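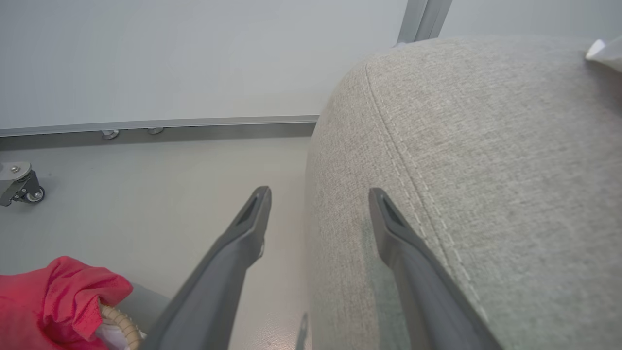

4. Placing and caring for your Fletdale ottoman
The Fletdale seat is covered in a woven fabric that marks easily if it is dragged or pressed against rough edges, so choose its spot before you take off the transit cover. A smooth, hard floor like the light gray one shown gives the base an even footing. Keep the double line of stitching in view while you work, as you will use it to check the cover in step 4.

4.1 Positioning
1. Sweep the floor and pick up any grit.
2. Lift the seat with two people, one on each side. Do not pull on the cover.
3. Set it down at least 11 inches from any radiator or heater.
4. Follow the stitching with your hand from the top down to the base. It should run in a smooth curve. If it twists, ease the fabric back by hand — never with a tool.
5. Wait 60 minutes before sitting, so the filling can settle.

Note: Slight differences in shade across a heathered fabric are normal. Curved sides also look darker near the floor in side light.

4.2 Laundry and baskets nearby
Keep bright or newly dyed clothes off the seat. Red items in particular can leave color on light gray fabric when damp. A wicker basket may stand close by, but leave a 2 inch gap so the rim does not snag the weave.

Caution: Do not roll carts or racks on casters against the seat. Lock the wheels first if they have brakes.

4.3 Cleaning
1. Vacuum weekly with the soft brush.
2. Blot spills with a white cloth. Do not rub.
3. For stains that remain, use Sterkus fabric cleaner on a hidden patch first and let it dry fully.

Replacement covers are listed under part number 42 in the Pelupessy spares sheet.

Section revised 16 Nov 2024, L. Vieira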